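Letters to the relationships column: common questions

Who answers the letters?
Shaohua Ding reads every letter and writes every reply. The column runs on Sunday.

What can I write in about?
Dating, living together, marriage, breakups, in-laws, age gaps, long distance. We don't take legal questions or questions about custody.

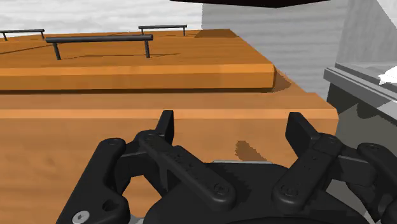 Page last changed: December

How long should my letter be?
Between 200 and 300 words is best. Longer letters are fine, but they will be cut before printing.

Will my partner know it was me?
We change names, jobs and towns. If you live in Cerkcombe, the column may say you live near the coast – or leave the place out. Details only the two of you would know can still give you away, so leave out anything you would not want read aloud at dinner.

Can we write in as a couple?
Yes. Send 2 separate letters with the same subject line, and please don't read each other's first.
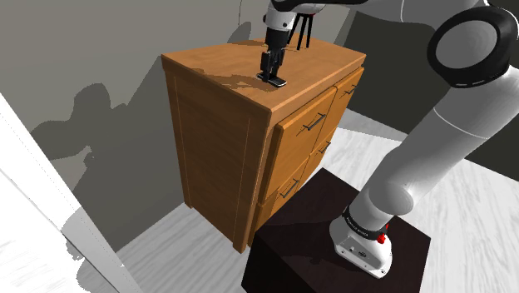 Photo: Chmielewska

Do you answer privately?
No. Letters that aren't printed get a short note saying so. If you need to talk to someone soon, see a counselor or your doctor.

I'm 66 and dating again. Is the column for me?
Yes. Many of our letters come from people who are widowed or divorced, and they are printed alongside everyone else's.

Can I reply to someone else's letter?
You can. Put the column's headline in the subject line. Replies that insult the writer
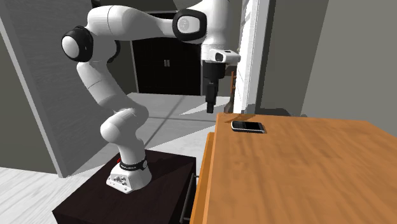
or guess at who they are will be deleted. The rest are held for the monthly readers' page.

Can I have my letter taken down later?
Write from the same address you used the first time and we will remove it from the site. Printed copies stay as they are.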